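Plutgate are back, and I've had the new single on all morning!

It's called Gratura, it runs just over 3 minutes, and the drums come in so late I thought my speakers had quit. The full record follows in September on Lindemann — 8 songs, with a first vinyl run of 1000.
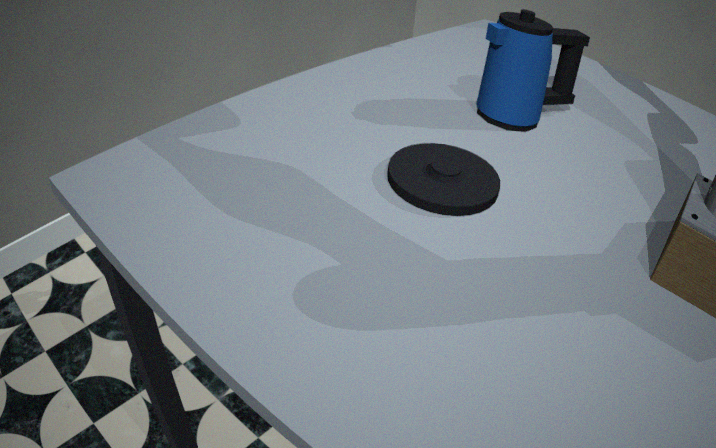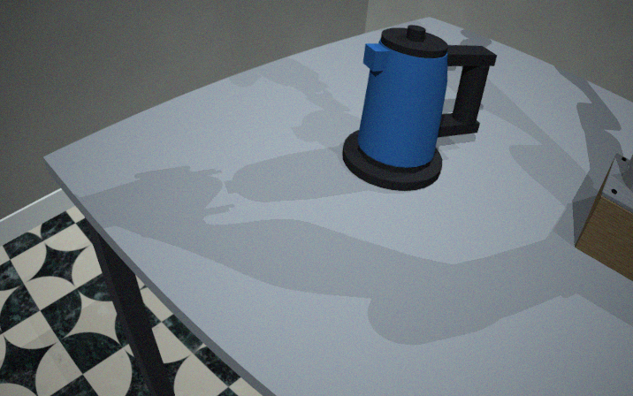
Blandine Arnaud wrote in to say that she heard it live at the Avik last month, with a much longer intro, and she likes the studio cut less. Fair enough, but I'm keeping it on repeat (sorry, neighbors).

Tickets for the release show are 20 dollars at the door. No word yet on who's opening, and I'm hoping for somebody loud.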